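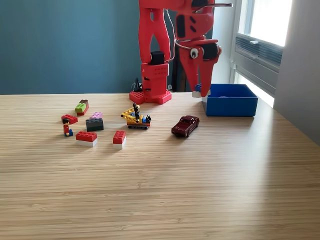 Der rote Arm über der blauen Kiste, davor Steine, Figur, Kran und Auto.

Häufige Fragen zu unserer Beispielsammlung

Was macht ihr da eigentlich?
Ich führe einen kleinen Roboterarm von Hand durch Aufräumaufgaben, und der Rechner schneidet mit. Aus diesen Durchgängen lernt später ein Modell, das selbst greifen soll. Das Ganze heißt Nidadness und läuft bei uns in Prinberg auf einem ganz normalen Holztisch.

Wie viele Beispiele braucht ihr pro Aufgabe?
Bei mir waren es für »Auto in die Kiste« am Ende 102. Nach 23 hatte ich zum ersten Mal trainiert, viel zu früh, der Arm zuckte nur über dem Tisch herum. Mit 95 wurde es dann richtig brauchbar (ich habe laut gejubelt!).

Warum liegt so viel Zeug auf dem Tisch?
Weil das Modell auch dann das Auto finden soll, wenn daneben Klemmbausteine und eine Figur liegen. Ich schiebe zwischen den Durchgängen alles ein bisschen um, mal kommt der grüne Stein nach vorn, mal der gelbe Kran. Die Kiste bleibt in der ersten Runde stehen und wandert erst in der zweiten.

Stört das Licht vom Fenster?
Ja und nein. Die Tischplatte spiegelt auf der Fensterseite ganz schön, und wer nur vormittags aufnimmt, wundert sich abends. Ich verteile meine Durchgänge inzwischen über den Tag, den letzten Schwung mache ich gegen 18 Uhr.

Was ist mit verpatzten Griffen?
Kommt drauf an. Wenn ich daneben greife und sauber nachfasse, bleibt der Durchgang drin — solche Korrekturen sind Gold wert. Wenn mir das Teil vom Tisch rollt oder ich mit der Hand dazwischengehe, fliegt er raus. Bitte gleich markieren, am nächsten Tag weiß man das nicht mehr.

Welches Teil ist am schwierigsten?
Flache Platten, mit Abstand! Die Finger laufen unten spitz zu und kommen trotzdem kaum darunter. Gestapelte Steine gehen gut, solange man sie am unteren Stein packt.

Kann ich eigene Aufnahmen beisteuern?
Sehr gern. Schick sie über das Formular bei Zukell, da liegt auch die Vorlage für die Benennung. Ein Ordner je Aufgabe, und schreib dazu, welche Teile auf dem Tisch waren.

Hat der Arm einen Namen?
Orellana. Das Auge am Greifer gehört dazu und bleibt dran.

Wann nehmt ihr auf?
Meistens donnerstags. Zuschauen geht, nur bitte während eines Durchgangs nicht an den Tisch stoßen.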